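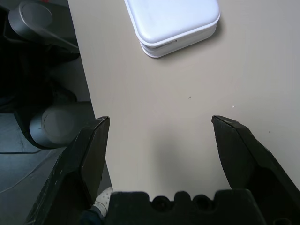

Start with where family papers usually are when someone finally goes looking for them. Attic, garage, the bottom of a closet, a suitcase under a bed. Ask for a show of hands on attics. Then say that most people's first move is to buy something to put the papers in, and what they buy is plastic, white, rounded corners, a lid a little wider than the base. Point to the one on the slide. Tell them plastic gets a question every time I give this talk and I will get to it under "Boxes."

Introduce myself: Azlan Manurung, I run the local history room at the Serkville library, I am not a conservator. For anything with mold or fire damage, see a conservator.

## The Moreira letters (5 min)

- Family in Edero, three generations in one house. When the grandmother moved out, the grandson brought us two grocery bags of letters.
- 293 letters. Most from one brother to another while one of them was working in Gulano.
- He had already taken out the staples with a kitchen knife. Show the torn corners on the scan. Don't make a big thing of it, he has seen this talk and gave permission.
- The letters were out of order because someone had sorted them by size. It took me and one other person 13 evenings to put them back by date.
- The envelopes had been thrown out at some point. Only a few of the letters have a full date written on them, the postmarks would have done the rest.

Say slowly: **keep the envelopes.**

## Before you touch anything

Take pictures of the pile as it is. Phone is fine. If something was in a particular drawer with other things, write that down. The order papers are found in can tell you who kept them and when, and once they are spread over a bed that information is gone.

Wash and dry your hands. People expect me to say cotton gloves. I don't use them on paper. They catch on edges and you can't feel what you are doing. For photographs, yes, nitrile gloves, or hold them by the edges.

Pencil only. No pens in the room. I had a ballpoint in my shirt pocket for nine years at this job before it leaked, and it leaked on a school register.

## What to remove and what to leave

- Rubber bands: remove. If one has stuck to the paper, leave the stuck part alone.
- Paper clips: slide a strip of thin plastic under the clip on both sides, then ease it off. Demonstrate if there is time. Practice sheets are in the blue folder.
- Staples: only if rusty. Open the legs from the back with a thin spatula. No staple removers.
- Tape: leave it. I know it looks awful.
- Pressed flowers and hair: take out, put in a separate folded sheet, write which letter they came from.
- Folded letters: open flat if they open easily. If they resist or crack, stop and leave them folded.

Someone will ask about lamination. The answer is no. It can't be undone in any practical way.

## Boxes

Back to the first slide.

Paper boxes first. Acid-free, lignin-free, with folders to match. They cost more than people expect and they are worth it for the things you would be upset to lose. Fill the box so the folders stand up without slumping. If it's half full, crumple some acid-free tissue in the gap.

Plastic. Depends what it is made of. Polypropylene and polyethylene are all right. PVC is not, and if it smells like a new shower curtain don't use it. Look on the bottom for the recycling number: 5 is polypropylene, 2 is high-density polyethylene. If there is no number I would use it for Christmas lights.

The other problem with plastic is a tight lid. Paper holds some moisture, and in a sealed box that sits next to a furnace and then gets cold, the moisture has nowhere to go. Inside the house, on a shelf, out of the sun, it's much less of a worry. Still open it once or twice a year and smell it. Musty means take everything out.

(If running late, skip to "Where to keep it.")

Cardboard from the grocery store: fine for carrying. Not for keeping. Same with shoe boxes, which I know everyone has.

## Where to keep it

An inside closet on the main floor. Not the attic, not the basement, not against an outside wall. At least a few inches off the floor. Ask them to think about what pipe is overhead. The Gulano parish lost its baptism books to a washing machine hose on the floor above, in June, on a dry day.

## Writing it down

A list is more useful than a fancy box. One line per folder: who, what, rough dates, where it came from. Put one copy in the box and give another to a relative who lives somewhere else.

On photographs, write on the back near the edge with a soft pencil, lightly. Coated prints won't take pencil, so write on the sleeve first and slide the photo in after.

Names in full. "Aunt Rosa" means nothing to a person born forty years from now. Repeat this one at the end.

## Scanning

Keep it short, there is a separate session in the fall.

- 300 dpi for letters, 600 for small photos.
- Name files by date, year first.
- Two copies in two places.
- Do not throw out the originals.

The library scanner can be booked for two hours at a time. I did the first 200 of the Moreira letters on it and the lid is heavy, so have someone help with anything fragile.

## Questions

Leave fifteen minutes. Likely ones: newspaper clippings (photocopy onto good paper, keep the clipping in its own folder), negatives that smell of vinegar (separate them from everything else, call me), whether we want their papers (maybe, come and talk, don't drop bags at the desk).

Handouts by the door. Collect the spatulas back.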